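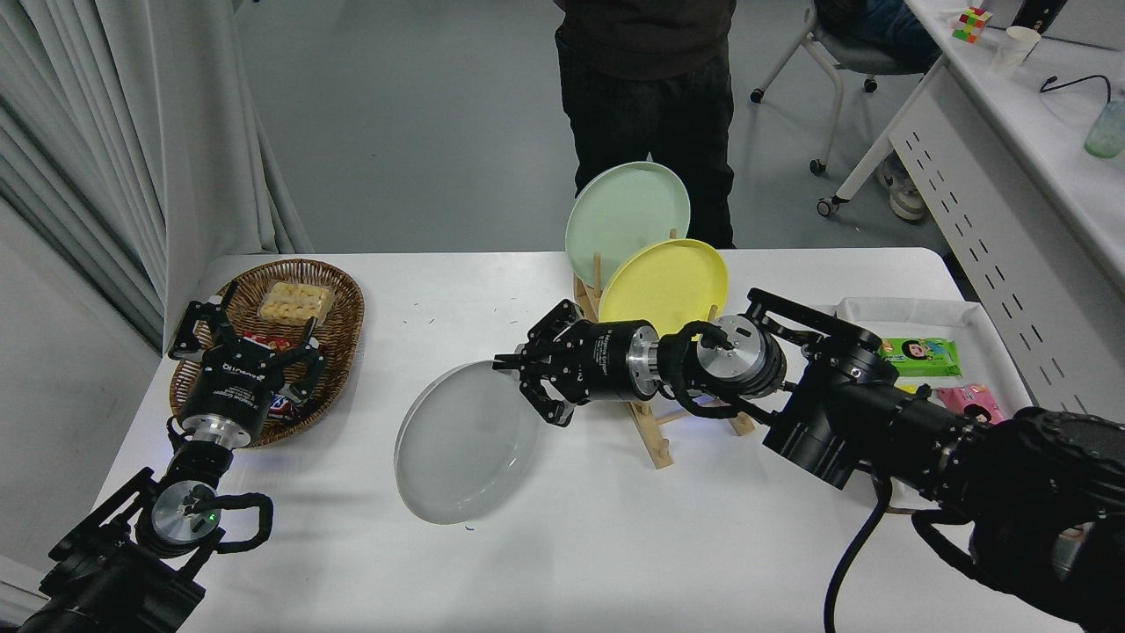 Re: [brikley-eats] Tadusa - worth the drive?

Hello all,

Sorry for the slow reply, I've been meaning to write this up since we got back and then the week ran away with me. I'll put the original question underneath my ramblings in the usual place, or rather I'll put it here first so that it makes sense to anyone who joined the list lately:

> Does anyone know what Tadusa is like these days? We used to go to the
> old one by the station years ago, when it was just the one room and
> you had to share a table. I see there are now six of them, including
> one out at Arkora, and I'm a bit wary of places once they turn into a
> chain. We'd be a party of four, one of us doesn't eat meat and one
> of us is fussy (me). Is it worth the drive out to Arkora, or should we
> stick with the Brikley one? Also, can you book, or is it still turn up
> and hope?

Right then. We have now been to both, the Brikley one more times than I'd like to admit and the Arkora one just the once, on a Friday evening, so please take what I say about Arkora with a pinch of salt.

I remember the one by the station too, and I was very fond of it. The lamb with apricots came in the pot it was cooked in and you fought your neighbours for the bread. That dish is still on the menu in both places and I'm glad to say it still tastes like itself, though it comes on an ordinary plate now and the portion is a touch smaller. The bread is still lovely and they still bring more if you ask nicely. What has changed is the rest of the menu, which has grown a great deal. There's a whole page of grilled things and a page of what they call small bowls, and I'd say the small bowls are where your non-meat eater will be happiest. My sister-in-law had the aubergine one and the white bean one with lemon and was very quiet for ten minutes, which anyone who has met her will know is high praise. The stuffed peppers I'd leave alone, they were a bit watery both times we had them.

On price, the lamb is 18 pounds at Arkora and 17 in Brikley, and I couldn't tell you why. The small bowls are the same in both. Two of those and some bread would do most people, and three would do me, but then I do like my dinner.

As for Arkora itself, it's a nice big airy room with proper space between the tables, and you can park right outside, which you certainly can't do in Brikley on a market day. The staff were kind and quick. My only grumble is the noise. It has a hard floor and a high ceiling and by eight o'clock we were all leaning in and shouting about the peppers. If any of your four is a little hard of hearing, ask for one of the tables along the back wall - it's much calmer there, and you're well away from the door as well.

Brikley is cosier and a bit more worn, and I have to confess I like it better. It feels closer to the old place. The kitchen seems more sure of itself too, or perhaps I'm just used to it. The puddings are certainly better there. Do have the semolina cake with orange if it's on. At Arkora the same cake was a bit dry round the edges, though we ate every crumb.

You can book now, at both, by telephone or through their website. They hold back a few tables for people who walk in, and if you go before half past six you'll very likely get one. For four of you at the weekend I'd book.

So if it were me I'd go to Brikley, unless you fancy the outing, in which case Arkora is a perfectly good dinner and you could stop at the Aebischer bakery on the way over. They shut at five, so leave in good time. Get the seeded loaf, and one of the plum tarts if it's the season for them. We bought two tarts in July meaning to freeze one and it never got as far as the freezer.

One more thing while I'm here. Somebody asked last month whether the set lunch at Tadusa was still going. It is, weekdays only, and in Brikley you get a small bowl, a main and a coffee. I forgot to ask whether Arkora does it too. If anyone goes, could they find out and let the list know?

Let us know how you get on, and do report back on the lamb!

All the best from a rather full household in Brikley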